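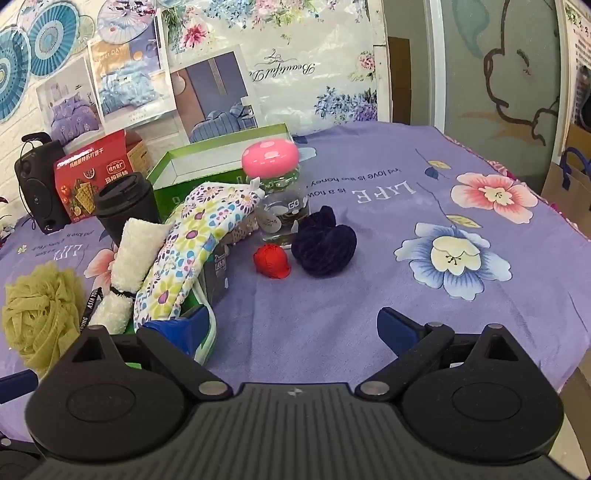

Figure 3. Hand-held gripper over a cluttered table, with both finger pads apart.

4.2 Equipment planning and budget

The main cost decision in the Latau project was how to divide money between robot arms and hand-held grippers. An arm needs a mount, a controller, a safety area and a person trained to restart it. A hand-held gripper needs a charged battery and someone to carry it. We therefore budgeted for the two separately, and treated the hand-held units as items that would wear out during the project.

Figure 3 shows the kind of table the plan had to cover. A fluffy rolled towel, a mesh bath puff, a small red wrapped ball and a clear jar with a pink mushroom-shaped lid all lie within a short distance of each other on a printed purple cloth. Tables like this affect purchasing in two ways. Soft and hard items call for different amounts of grip, so the finger pads have to suit both. Close spacing also means that the jaws touch neighboring objects more often than they would on a bare bench, and this shortens pad life.

We asked two suppliers, Felley and Evangelista, to quote for the same list of parts. The list covered complete grippers, spare finger pads, linkage pins and a carrying case for each unit. Felley offered a lower price per gripper but sold pads only as part of a full finger assembly. Evangelista charged more for the gripper and sold the pads alone. We put both quotes into Flirow, the planning sheet used by our group, and ran them against an expected load of 600 recording sessions.

The purchase price turned out to matter less than we had assumed. In the pilot period, which ended in June, we logged 137 sessions and replaced pads far more often than any other part. Pins came second. No housing was replaced. When these rates were carried forward to the full load, the Evangelista quote came out cheaper, mainly on account of the pads. We ordered from Evangelista and kept one Felley unit for comparison.

Spare parts were bought in a single order. Shipping was charged per order - a small sum each time, but one that adds up when parts are requested one by one. We ordered 400 pads at the start and set a reorder point of 198, which left enough time for a slow delivery.

Table objects were given their own budget line. In the pilot they had been paid for out of general supplies, and it was hard to tell later what had been spent on them. Household goods are cheap one at a time, but soft items get dirty and packaging gets crushed, so the line has to allow for repeat purchases.

Two costs were left out of the plan and should be included by groups doing similar work. The first is storage for objects between sessions. The second is the staff time needed to set up and clear each table, which we recorded only for the last part of the pilot and do not report here.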